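Wonness Reading Room
Call for participants: the "brain-boosting" supplement diary study

Posted 07/12/2022

We are looking for adults who take, or have been tempted to take, any pill, powder, drink or gummy sold as good for memory or focus. We want you to keep a diary for eight weeks. We would also like you to be a bit hard to impress.

The Wonness Reading Room is a small consumer research group. We read the labels on things and then read the studies the labels point to, when there are any. Over the past year we went through 21 products of this kind. Most of them lean on the words "may help support." We have read that phrase so often that it has stopped sounding like English. It may help support a great many things. So may a nap.

What bothers us more is the reviews. One of our readers, Sewwandi Patwary, collected 3,713 of them from shopping sites and sorted them by how soon after buying the person wrote in. A large share came from people who had owned the bottle for under a week and already felt sharper. Maybe they did. A person who has just spent money on feeling sharper is not the best judge, and neither is a person who was sent the bottle for free. We don't trust that pile of reviews, and we don't think you should either, but we have nothing better to put in its place yet. The diary study is our try at something better. It may not work.

What we would ask of you

You keep doing what you already do. If you take something, keep taking it. If you take nothing, keep taking nothing. We do not hand out supplements, we do not tell anyone to start or stop, and we will not be sending you samples from a sponsor, as there is no sponsor. The money comes from the Plukelthorpe Fund, which has no shares in anything you can swallow. We asked to see the paperwork on that before we took the check.

Each evening you fill in a one-page diary. It asks how you slept, what you drank with caffeine in it, what you took and when, and how the day went for you in terms of names forgotten, keys lost and things left half done. Twice a week there is a short word recall task by phone with one of our staff. It takes less time than being on hold with your bank. At the end there is one longer interview, by phone or in person at our office on the Melnychuk campus.

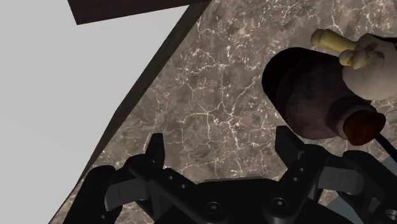
Please fill in the diary on the day itself. We have run diary studies before and we can tell when a whole week has been written in one sitting with the same pen. If you miss a day, leave it blank. A blank page is useful to us and a made-up one does harm.

Who can take part

You should be 21 or older and live within the Evach phone area, or be willing to take calls during Evach office hours. You should be able to read and write English well enough to keep the diary, though spelling does not matter at all. We want people who swear by their supplement, people who think it is colored sugar, and people who bought a bottle in February and found it again behind the rice.

Please do not apply if you sell supplements, write about them for pay, or get them at a discount through a friend's sales program. That last one has caught people out before. If you are pregnant, or your doctor is changing your medicine at the moment, wait for a later round.

What you get

Eight weeks of diaries and calls pays $8 per completed week, plus a flat $21 for the final interview. It is not much, and we won't dress it up as a "valuable opportunity." You can quit at any point and keep what you have earned up to then. You will also get a copy of the report, including the dull parts.

You will not get a diagnosis, a brain score, or advice on what to buy. If your memory worries you, see a doctor. Our word lists were not made for that.

What we do with the answers

Diaries are stored under a number, not your name. The report will say how many people dropped out and when, which is something we wish the supplement makers would do with their own studies. One that we read began with 1,103 people and reported results for a much smaller group, with no word on where the others went. We wrote to ask. We are still waiting.

If we find no difference between people who take these products and people who don't, we will print that. If we find one, we will print that too, along with every reason we can think of to doubt it. People who choose to buy a supplement differ from people who don't in all sorts of ways, and a diary cannot sort that out. Anyone who tells you it can is selling something.

How to apply

Write to Ragnvald Fagerlund at the Wonness Reading Room. Tell us what you take, if anything, and what you think it does for you. A few lines will do. Add a phone number and the hours when you are likely to pick up. Please do not send us articles, videos or the name of your cousin's nutritionist.

Everyone who writes will get a reply, including those we can't place.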